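Slept badly, up before six. Went over the ledger again with coffee while the house was quiet.

We have 32 members in the time bank now. Two of those I would call members on paper only. They signed up at the library table in October, got their opening credits, and have not offered or asked for anything since. I wrote to both of them this morning and kept it short. If I hear nothing I will move them to the inactive list, and the credits go back to the common pot.

The bigger problem is hoarding. The retired electrician has 16 hours saved and no wish to spend any of them. He says he doesn't need help with anything. Meanwhile three households near the Carvalho building are at the bottom limit, minus 6, and can't ask for more until they earn some back. So the hours pile up at one end and run out at the other. I knew this could happen when we wrote the rules but I thought it would take longer.

Options I wrote down:

Let people give hours away to a named member.
Let people give hours to the pot, and the pot lends them out.
A small monthly fee on anything over ten hours.
Raise the bottom limit to minus 10 and hope.

I like the second one. The fee would work on paper, but I can already hear the phone calls. People think of those hours as savings, and I would too. Raising the limit just puts the same trouble off until spring.

Called Prandix mid-morning about the software. We are still on the free plan, and it stops at 300 exchanges. Past that it locks new entries until you pay or export. The woman on the phone was helpful and said the export keeps the dates and the notes but drops the categories. That means retyping "garden," "rides," "repairs" and so on by hand if we leave. I asked about Likum too, and she didn't know if their file would open there. I'll try it with a test file before I tell anyone we are switching.

Walked to Vamar after lunch. The owner is still willing to take hours for part of the shelf space at the front of the store, and wants someone to do the window every second week in return. He asked me what an hour is worth in dollars. I said we don't set one. He said his accountant will. Fair point – I need to read up on how a business is supposed to record this, and I have put it off since the summer.

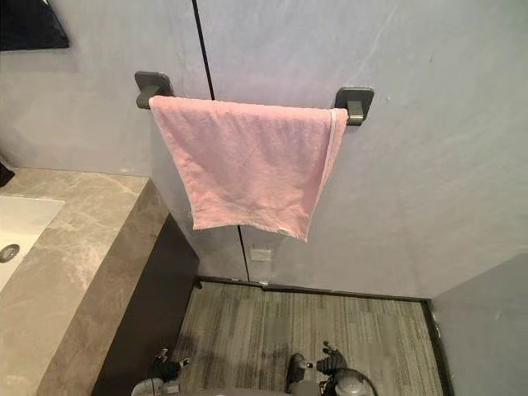
Back home by three and wrote up the pot idea on one page. Kept it to what changes for a member: you can give hours in, you can borrow up to four, you pay back when you can. No names shown on the gifts. I took out the part about why money pools in one place. It was two paragraphs and it was mostly me enjoying myself.

Earned one hour myself today, fixing the neighbor's gate latch. Spent one on a ride to the dentist next week. So I'm at zero, same as when we started.

Still to do: test export, call the library about the table, print the page for the meeting. Ask whether the room has the projector or if I bring ours. Rain tonight – left the bike out, will get it after supper.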